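2 min read
Search products, parts, guides...

Sistari hand gripper - the build kit

I've been making these on the shared bench at Plornismont since April, and this is the version I'm finally happy to sell! It's a gripper you hold yourself, with two flat fingers and a set of linked arms that open and close them together. My first ones wobbled terribly - Pouran Safavi lent me her reamer and we went over every pivot until the slop had gone.

You get the arms, both fingers, the eyelets and a bag of screws (M3, 40 of them, so drop a few). Allow an evening for it, and don't do the eyelets up tight until both sides swing freely.

Spare fingers are sold separately, and they'll fit the older Paju kit too if you've got one in a drawer. Postage is a flat 3 pounds - drop me a line if you'd like to collect.
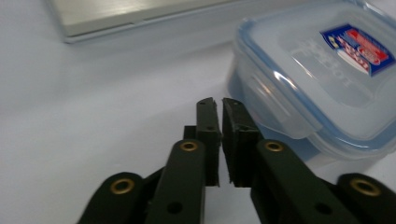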